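Thread on how page counts get fixed for middle-grade fantasy series, using the Venix books as the case. I typeset them for Bustodau, volumes one through four. (1/12)

Printers fold sheets into signatures. Our paperback printer runs 32-page signatures with a 16 available at the end. The author's last chapter has no say in this. (2/12)

Volume four came in at a length that set to 587 pages in the series design. Next legal extent is 592. That leaves five pages for back matter: glossary, acknowledgments, order form. (3/12)

The glossary alone ran 14 pages. Every animal clan in Venix has its own word for river, and the editor wanted all of them in. (4/12)

Options at that point: drop to a smaller size, cut the glossary, or go up to the next extent. Going up costs paper on every copy. First printing was 4,000, so it adds up but not to much. Spine width is the real problem. (5/12)

The jackets were already drawn as a set. The four spines line up into one mountain range on the shelf. A wider spine on volume four breaks the ridge line unless the art is extended. (6/12)

The series face is Szczepańska, set at 11 on 14.5. It has a generous x-height, so you can take it down half a point before a ten-year-old reader notices. Leading matters more than size for that age. I left the leading alone. (7/12)

Half a point down pulled back enough text pages for the glossary to fit in full. Extent held at 592. Spine art untouched. (8/12)

Side effect: 12 chapters now ended on a page with fewer than four lines. Each one was fixed by hand with tracking, never past minus 5. Chapter openers all start recto in this series, so a short last page can also throw a blank after it. (9/12)

Then the proof corrections. (10/12)

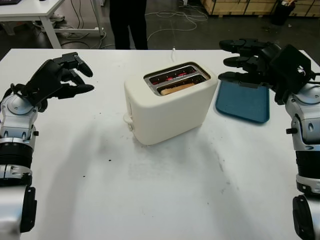

One slice in, front slot.

Vumen, the ebook vendor, ignores all of the above. Reflowable text has no extent. What they do check is that every glossary link goes both ways, and the file bounced once on a clan name with a diacritic in the anchor. Use plain ASCII in anchors. (11/12)

Files went to the printer in March. If you are planning a series of your own, fix the trim, face and leading at volume one and leave room to move on size. Happy to post the style sheet if there is interest. (12/12)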